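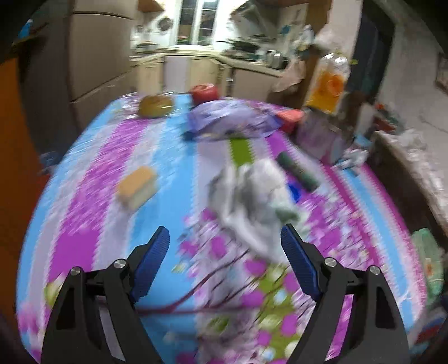

Cleseck Updates Care Schedule for Hand-Held Grippers

03/01/2025

Cleseck has issued a revised care schedule for the two-finger hand-held grippers used in its household tasks program. The schedule takes effect immediately and applies to all units on loan to participating homes.

Under the new rules, the ribbed blue pads on the inner edges of the fingers are to be inspected after every 100 recordings and replaced in pairs after 300. Pads may be wiped with a damp cloth between sessions. Solvents and kitchen cleaners are not permitted.

The screws on the black finger frames must be checked for tightness at the start of each working day. A unit with a missing screw or a cracked finger is to be withdrawn and returned to the Jindari workshop, where repairs are completed within eight working days.

"Worn pads account for almost 4 in 10 of the units returned to us," said Gwendolyn Tran, head of equipment services. "Most of them could have been serviced in the home."

Replacement pads will be supplied by Skasix under an agreement that runs through June. Requests should be submitted with the serial number of the unit and the date of its last inspection.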